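Laundry Cell FAQ
Setup, care and minor repairs for the washer-loading station
Andanum Workshop Pages
Last revised July 2025

The cell is one arm on a fixed base, one front-loading washer, and a dark machine next door that the arm has been told to leave alone. Most of what follows was learned by doing it wrong first. If your question is about the arm in general, the Jivon handbook is better written than this page and has an index.

Who is allowed to work on the cell?

Anyone who has done the lockout session in the Brinness building. If you did it before April, do it again, as the stop button has moved. Having watched somebody else do it doesn't count, however attentively you watched.

What is the morning start-up order?

Washer power first, then the arm controller, then the arm. Wait for the controller to finish grumbling before you touch the enable switch. Home the arm with the washer door shut. Homing with the door open has been tried, and we own a spare hinge as a result.

How do I know the washer hasn't moved?

It has moved. It is a washing machine. A full spin cycle will walk it across the floor a little at a time, with the patience of a cow heading for a gate. Check the feet against the tape marks every morning and after any spin above a half load. If a foot is off its tape, push the washer back, level it, and run the door check below.

What is the door check?

At 30 percent speed, bring the open gripper to the lip of the door opening and stop. Lower one finger until the flat of the pad rests on the rim. You want light contact, no flexing of the finger, and a force reading that settles within a couple of seconds. Save the pose under today's name. Do not overwrite the master pose, which took an afternoon and some language.

Check the angle of the finger as well as its position. A pad that meets the rim squarely will slide off it into the drum without fuss. A pad that meets it on a corner will catch, and the arm will stop and report fault 123, described in the Didenko software as "unexpected world."

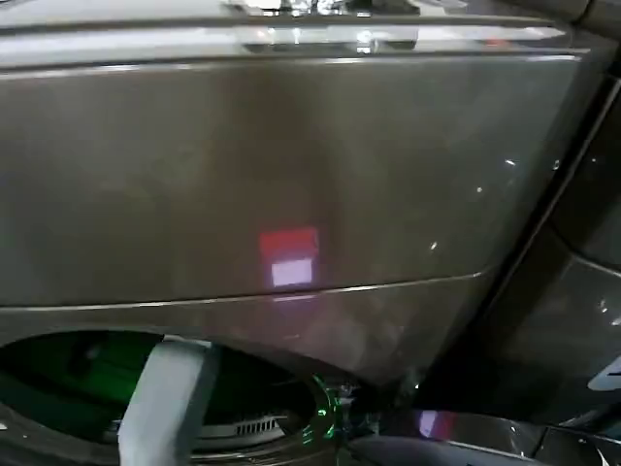

Repeat the check at a second point on the rim, well away from the first. One good point tells you the washer is near where it should be. Two tell you whether it has also turned, and it usually has. If the two offsets disagree, go back to the feet before you change anything in software.

The arm keeps reporting fault 123 and nothing is touching anything. Why?

In order of likelihood: the force sensor wasn't zeroed, the cable loop at the wrist is pulling, or something is touching something and you're standing on the wrong side. Zero the sensor with the gripper empty and clear of the door. If the fault comes back, look at the cable loop. It should hang loose through the whole wrist rotation and not only in the position where you happened to tie it.

Can I adjust the camera exposure?

Please don't do it by eye. Metallic finishes reflect every light in the building, and it is possible to spend a morning teaching the vision software to locate a reflection with great accuracy. Load the saved exposure profile. If the door isn't found, turn off whatever lamp you brought with you and try again.

How often do the finger pads need cleaning?

Every 100 cycles, or as soon as a towel falls out of a grip that used to hold it. Wipe with a damp cloth and let the pads dry. No solvent. Solvent makes them beautifully clean and then, a week later, beautifully smooth.

When do I replace a pad?

When a fingernail no longer catches on the surface, or when an edge starts to lift. Each pad is held by 4 small screws, which will roll under the washer if given any encouragement. Put a tray underneath. Tighten them in a cross pattern, finger tight plus a nudge, and redo the door check afterward. A new pad is slightly thicker than the one you took off.

What if a sock is stuck in the door seal?

Stop the arm, lock it out, and remove the sock by hand. There is a recovery routine for this in the menu. It was written by an optimist and has been left there out of respect.

Can the arm close the door too?

Yes, at slow speed, provided the hinge is in good shape. It pushes until the latch clicks or the force limit trips. If the limit trips twice, check for fabric in the gap before raising the limit. Then don't raise the limit.

Where do I write down what I changed?

In the logbook on the shelf by the door, with the date, the offsets and your initials. "Fixed it" is not an entry. We have eleven pages of "fixed it."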